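Review: Osavari two-arm teleoperation kit, after 200 demonstrations

I have wanted a bench-size two-arm setup for years, and the Osavari is the first one I've used where I stopped thinking about the equipment and started thinking about the task. 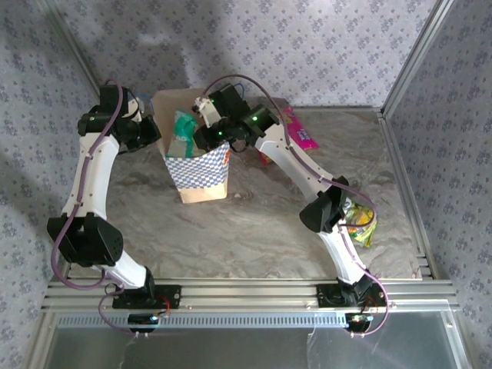 My test job from the first evening has been grocery bagging. One arm steadies the paper bag, the other puts snack packets into it, and I drive both from a pair of small leader arms on the desk beside the enclosure. I picked it as something easy to warm up on. It is a wonderful, maddening job! Paper bags slide, lean and fold their own mouths shut, and a chip packet never has the same shape twice. If a kit can get you good recordings of that, it can get you good recordings of most things that fit on a table.

What you get

Two follower arms, two leader arms, two mounting plates, the grippers with their camera brackets, a power supply, and a cable set in a purple so loud that I laughed when I opened the bag. I've come to love it. When a loop is about to snag on an elbow you see it right away. The enclosure and the tabletop are mine, and so is the floral paper on the walls, left over from a bedroom. The plates bolt to ordinary slotted aluminum, so if you already have a frame you can skip the Osavari one, which costs extra and isn't especially rigid.

Assembly took me an afternoon plus a bit of the next morning. The printed guide is good up to the wrist and then gets vague. On the right arm I put the wrist motor on a quarter turn off and had to undo four screws to fix it, and those screws are tiny, so work over a tray.

How it feels to drive

This is where I get carried away. You hold a leader arm by its trigger handle and the follower goes where you go, and the lag is small enough that after ten minutes I had forgotten about it. The joints on the leaders have just enough drag that they stay put when you let go of one to scratch your nose. I had used the Stostel single arm before this, and its leader flops over the moment you release it, so every pause ended with a thump on the table. No thumps here.

Working both arms at once is a skill, mind you. My first twenty or so bagging runs were dreadful. I'd watch the packet, forget what my left hand was doing, and shove the bag over. What helped was deciding that the left arm has one job: get its jaws to the edge of the bag and stay there. After that the right hand can fuss as much as it likes, reaching down inside the rim and letting go low instead of dropping from above. Drop from above and a tall packet catches on the rim, and then your recording is mostly you nudging it with one fingertip.

There is no force feedback. You judge your grip by eye, and with crinkly packets that's fine, as the film shows you when it's being squeezed. I would be more nervous with anything that cracks.

Recording

The software that comes with it is called Gethin, and it is plain in the best way. A foot pedal starts an episode, the same pedal ends it, and a longer press throws it away. I can't tell you how much I like the long press. With the Stostel I had to put everything down and reach for a keyboard to bin a bad take, and of course I got lazy and kept takes I shouldn't have.

Episodes save with the joint positions and all the camera views lined up in time, and there's a viewer that lets you scrub through them. Exporting is slower than it should be. A batch of 200 episodes took long enough that I made dinner and ate it. You can't tag episodes as you go either, so I keep a paper notebook with things like "bag leaned, saved it" and "pink packet first." A tag button on the pedal would be a lovely update.

Did the robot learn anything?

Yes! I trained on a first set of 200 good runs with the stock settings, and the arms would go to the bag and place the first packet well on most tries. The second packet was hit or miss. The trouble was all in my demonstrations: I had nearly always started with the bag standing in the same place, so whenever it stood a hand's width to one side, the right gripper went confidently for where the rim used to be.

So I recorded more, moving the bag every time, turning it a little, and swapping the order of the packets. At 251 runs it was already steadier, and by 400 I could put the bag down without measuring and trust it to cope. I also recorded some runs where I began with a packet tipped over or a bag half closed and fixed it by hand. Those seem to be worth a lot more than another perfect run. Do them early. I wish I had.

Things I'd change

The cables need more thought than the guide gives them. Leave a generous curve at each elbow. My first routing was tidy and tight, and at full reach it tugged on the wrist and put a little wobble into every recording from that evening, all of which I threw out.

The gripper jaws are smooth and a bit slick on shiny packaging. I added strips of Rasidix grip tape and it made a clear difference, though one strip peeled after a couple of weeks and had to be redone.

The motors get warm if you hold the arms stretched out for long. I park mine upright between batches and haven't had a shutdown since I began doing that.

And the leader handles are sized for large hands. Mine are not, and after an hour the trigger finger complains. I've wrapped a bit of foam around the left one, which helps — the right still needs doing.

Who it suits

If you want to try teaching by demonstration at home or in a small lab, and you know you'll want two hands, I'd pick this over buying two Stostel arms and trying to make them share a computer (I looked into it, and it's a weekend of drivers at best). If you only ever need to pick up one thing and put it somewhere else, the Stostel is cheaper and takes up half the bench, and you'll be happy with it.

Four and a half stars. The missing half is for the export time and that wrist page in the guide. Next I'm going to try getting the left arm to open a folded bag by itself, and I'll add to this review when I have enough runs to say how it went.

Posted 14 June 2024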